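Kettle (domestic)

A kettle is a lidded pot with a spout and handle, used for boiling water. Stovetop kettles sit on a hob or fire. Electric kettles have their own heating element and switch off by themselves, most of them anyway. Found in nearly every British kitchen, also offices, hotel rooms, caravans. See also: Teapot, Urn, Samovar. 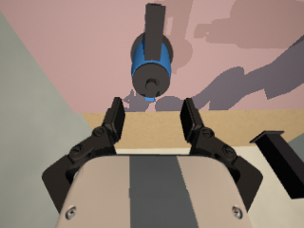

This page was last changed on a Monday in January. Changes by Pouran Parsa.

Name

From an old word for a cooking pot, by way of Latin and the Germanic languages. For a long time a kettle was any big metal pot, lid or no lid, and you could cook a stew in it. Fish kettle keeps the old sense. So does kettledrum.

Stovetop kettles

Older kind. Iron or copper to begin with, later enamel, aluminium and stainless steel. Wide flat base so the heat gets in quickly. The whistle goes on the spout – steam is forced through two small holes and makes the noise. Still sold, still liked by people with range cookers. On an induction hob the base has to be magnetic, so plain copper and plain aluminium won't work.

Electric kettles

First ones appeared near the end of the nineteenth century and were slow. The element sat in a seperate chamber under the water and a lot of heat was lost. Putting the element in the water itself was the big improvement. Early models had no cut-off and could boil dry, ruining the element or worse.

Automatic switch-off came in the middle of the twentieth century. Steam passes down a channel to a bimetal strip, the strip bends, the switch flips. Leave the lid open and the steam goes elsewhere, so the kettle carries on boiling.

Cordless kettles lift off a base that stays plugged in. Jug shapes took over from the squat ones and need less water to cover the bottom.

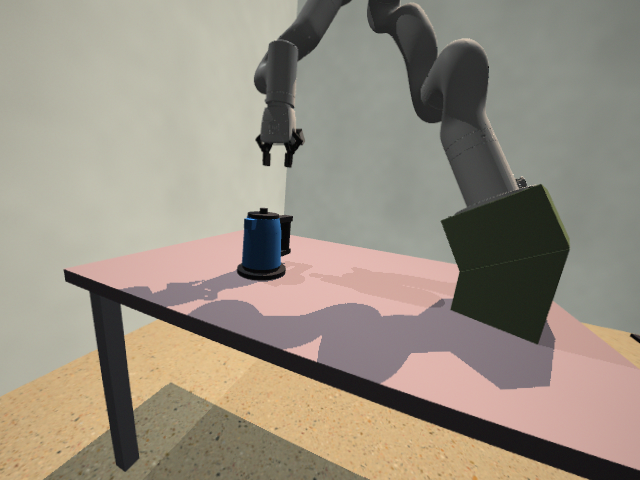
Concealed elements are now usual, under a flat steel plate. Easier to wipe out, but noisier. The noise before boiling is small steam bubbles forming on the hot plate and collapsing again in the cooler water above. It drops off just before a full boil.

Temperature

Water boils at 100 degrees Celsius at sea level, lower up a mountain. Black tea is usually made with water just off the boil, green tea with cooler. Variable kettles let you pick a setting. Coffee drinkers often go for a long thin spout (gooseneck) as the pour is easier to control.

Limescale

Chalky deposit left by hard water. Slows the kettle down and leaves bits in the cup. Remove with vinegar or citric acid – fill, leave to stand, empty, rinse, boil once with clean water and throw that away. Filters in the spout catch flakes but don't stop scale forming. Soft water areas hardly get any.

Energy use

Boiling more than needed is the main waste. Most kettles have a window or marks inside showing the level. Keeping water hot for a long time after also uses power, which people forget about. In Britain a popular television programme ending can mean a jump in demand for electricity as kettles go on all at once, known as TV pickup. Less marked than it was now that that people watch at different times.

Safety

Scalds are the main danger, small children most of all. Keep the flex short and away from the worktop edge. Don't fill past the max line, it can spit from the spout. Never put the base in water.

In language

"A watched pot never boils" is often said of kettles. "The pot calling the kettle black" – both sooty from the same fire. "A different kettle of fish" means another matter entirely. "Put the kettle on" can mean tea, or only that somebody has come round.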